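The Day One Patch Has Eaten the Weekend

I took an afternoon off in April to play Skoketti, a gentle game about running a ferry company, and I spent most of it watching a bar fill up.
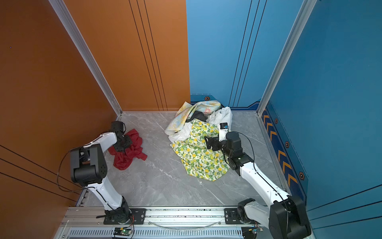 The disc went in at lunchtime. The disc, as far as I can tell, is now a kind of ticket. It proves you went to a shop. What followed was a download of 85 gigabytes, then a second, smaller download to fix the first, then a request that I make an account with Grastano, the publisher, so that my ferries could be "kept in sync". In sync with what? I live alone and I have one console.

I was brought up on cartridges, so I know how this sounds. Old games were sold broken too. I once owned a football game in which the goalkeeper could be sent to sleep by passing the ball sideways three times, and he stayed like that until I gave the thing to a cousin. No patch ever came to wake him. If you asked me to choose between a fault that lasts for ever and a fault that lasts until teatime, I'd take teatime.

But something has gone slack. When a studio knew that the version in the box was the version people would play, somebody had to sit down before it was sealed and say yes, that's finished. Now the box goes off to the factory with a cheerful note to self, and the finishing is done later, on my broadband.

Homa Jalali, who used to test games for a living and now teaches maths, tells me I have the blame in the wrong place. "The testers found it," she said, when I moaned about the harbour in Skoketti where every passenger walks into the sea. "The testers always found it. It's number 1742 on a list and the list got cut off at a thousand." I found this more depressing than the passengers.

The patch notes have become a literature of their own. I read all 36 pages for Platiline, a racing game I don't much like, and enjoyed them far more than the racing. "Fixed an issue where rain could occur indoors." "Players will no longer be awarded a trophy for losing." That second one seemed a shame. I had three of those trophies and had grown rather fond of them.

What I'd like is modest. Put on the front of the box, in letters as large as the review scores, how much of the game is inside it. Tell me whether it will start with the internet unplugged. Food manages this sort of thing — a tin of soup has to own up to its salt — and no soup has ever asked me to come back on Thursday for the vegetables.

I'd also like publishers to stop calling it "support". When Yazdani put out its seventeenth, sorry, version 17 of that castle-building game, the announcement thanked us for our patience and spoke of the studio's continuing support for players. My builders could finally climb ladders. They had been standing at the bottom of them for months with planks on their shoulders, and I had paid full price to watch.

People will say wait, then. Buy it a year late, when it works and costs half as much. I do this now with most things, and it is sensible, and it takes some of the fun out. A new game used to be something you and your friends were all lost in at the same time, ringing each other up about a door. By the time I get to the door, everyone I know has forgotten there was one.

I did get to play Skoketti in the end, at ten past nine that evening. I ran one ferry, very badly, and then the console told me an update was ready.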